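Genville y Pulska acuerdan integrar el análisis de imagen médica en una plataforma común en la nube

31 de julio de 2022

La empresa de servicios en la nube Genville y la firma de informática clínica Pulska han suscrito un acuerdo de colaboración para ofrecer a hospitales y centros de diagnóstico un entorno compartido de almacenamiento, procesamiento y consulta de imagen médica. El convenio, firmado en junio, tiene una vigencia inicial de tres años y contempla la posibilidad de prórroga por periodos anuales.

En virtud de lo acordado, Genville aportará la infraestructura de cálculo acelerado y los servicios de custodia de datos, mientras que Pulska incorporará su programa de lectura asistida de tomografías y resonancias magnéticas. El servicio recibirá el nombre de Sotelo y se comercializará mediante suscripción, con tarifas vinculadas al volumen de estudios procesados por cada centro.

«Los servicios de radiología trabajan hoy con archivos dispersos y con sistemas que no siempre se comunican entre sí. Nuestro propósito es que el especialista disponga del estudio y de las herramientas de análisis en un mismo puesto de trabajo», declaró Horacio Barrientos, director general de Genville.
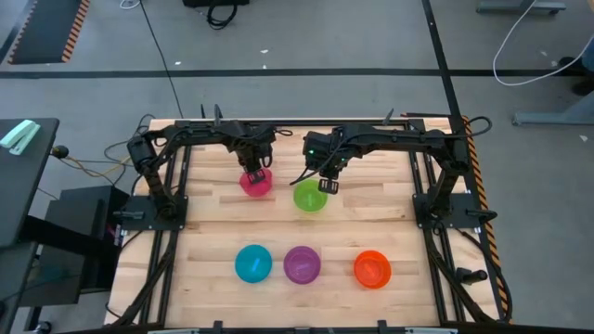
La fase piloto de Sotelo se desarrolló en 27 centros y comprendió el procesamiento de 3.739 estudios, todos ellos sometidos previamente a un procedimiento de seudonimización. Según la información facilitada por ambas compañías, los resultados se han utilizado para ajustar los tiempos de respuesta del sistema y para revisar el formato de los informes preliminares que se remiten al facultativo.

Pulska subraya que la plataforma no emite diagnósticos. El programa señala las regiones del estudio que pueden requerir una revisión detenida y propone un orden de lectura, pero la valoración clínica corresponde en todo caso al especialista responsable. Cada intervención del sistema queda anotada en un registro de actividad que el centro puede consultar y exportar.

«Durante el piloto recibimos observaciones muy concretas de los equipos de radiología, en particular sobre la presentación de los estudios comparativos. Una parte de esos cambios ya está incorporada a la versión que se pondrá a la venta», indicó Shireen Ntuli, directora de producto de Pulska. La responsable añadió que la compañía mantendrá reuniones trimestrales con los centros usuarios para establecer las prioridades de desarrollo.

El alojamiento de los datos se realizará en el centro de proceso de Genville en Prarkstead, cuya ampliación concluyó el pasado ejercicio. La instalación dispone de 210 servidores destinados de forma exclusiva a cargas de trabajo sanitarias, separados física y lógicamente del resto de los clientes de la compañía. Las copias de respaldo se conservarán en un segundo emplazamiento.

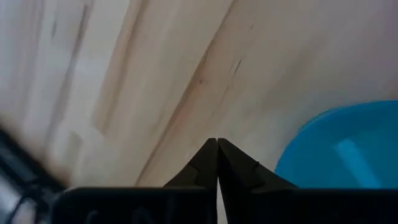
Los centros que contraten el servicio conservarán la titularidad de sus archivos y podrán solicitar su devolución íntegra al término del contrato. Las condiciones generales prohíben el empleo de los estudios para el entrenamiento de modelos sin autorización expresa y por escrito de la institución de origen. Las dos empresas han designado, además, a un responsable conjunto de protección de datos, al que podrán dirigirse tanto los centros como los pacientes.

La plataforma admitirá los formatos habituales de intercambio de imagen médica y podrá conectarse con los sistemas de historia clínica ya implantados. Para los hospitales de menor tamaño se ha previsto una modalidad reducida, con un límite de 2.000 estudios mensuales y asistencia técnica remota en horario laborable. La modalidad general incluirá asistencia permanente y un entorno de pruebas independiente.

El acuerdo comprende asimismo un programa de formación para personal técnico y facultativo, que se impartirá en línea y constará de cuatro módulos. Los dos primeros se dedican al manejo de la plataforma y a la gestión de permisos; los restantes abordan la interpretación de los registros de actividad y la notificación de incidencias.

Ninguna de las partes ha hecho públicas las condiciones económicas de la operación. Las instituciones interesadas pueden solicitar una demostración a través de los departamentos comerciales de Genville y Pulska.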